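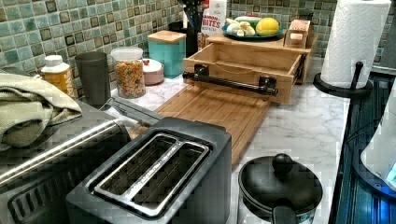 The Drimon kitchen counter, toaster side.

Drimon kitchen recordings: frequently asked questions
Maintained by Sarita Mishra, Vonodport

What counts as one example?
One attempt at one task, from the start signal to the arm's return to rest. The February release holds 2689 examples.

Who moves the arm?
A trained operator, using the Jerness hand controller. Operators work for 180 minutes a day at most, with a break between blocks.
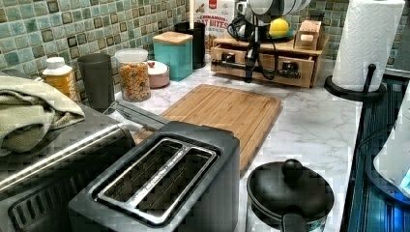 Each block covers 12 attempts at the same task. The operator marks every attempt as passed or failed before starting the next – the mark can be changed later by a reviewer.

Are failed attempts kept?
Yes. They are stored with their mark and left out of training by default.
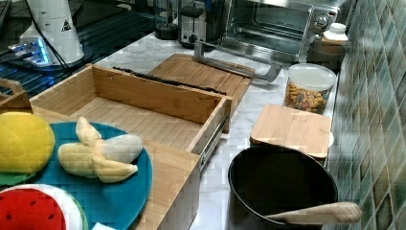 Counter with open drawer, plate and frying pan.

Is the layout fixed?
No. Small items are moved between blocks. The toaster oven and the tiled wall serve as landmarks when views are compared.
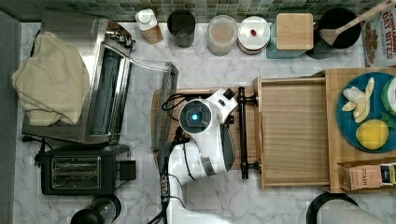
Drawer tasks have their own rules. An attempt is valid only if the start state has been logged, including how far the drawer is out and what it holds. A drawer pulled out to the right with nothing in it is logged as "open, empty". The plate on the shelf unit beside it is logged separately.

Where do I report a wrong label?
Use the Gavrilă form and give the example number. Reports are read every Monday.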